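Kitchen Arm Planning FAQ
Grilis Robotics Lab, updated December 2024

We get a lot of mail about what it takes to set up a home-kitchen manipulation bench, and we love it! Keep the questions coming.

Should I buy the arm first or the simulator seat first?
Simulator seat, every time. Our Butosach project spent its first 9 weeks entirely in software, and we changed our minds on reach twice before a purchase order went out - cheap mistakes, and fun ones.

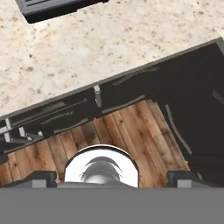

How long should I allow for delivery?
Plan on 38 days from a signed order, plus two more for unpacking and mounting. Orders placed in October took longer.

Do I need a spare gripper?
We say budget for one. Fingers wear, and a second Grirano set on the shelf keeps your week going.

How do I know which arm length fits my kitchen?

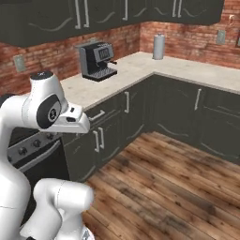

Reach is where most budgets go wrong, so model your own room before you look at price lists. Put in the corners and the things people leave on the counter. Our Sepp layout has an L-shaped countertop with an espresso machine on it and a paper towel holder back near the inside corner, and that corner is a great test. If the arm you can afford won't get there, look at a mobile base or a rail before you pay for a longer arm.

What does a seat include?
All 97 kitchen layouts, the arm models and updates for 2 years. Training is separate, so put it on its own line in your budget.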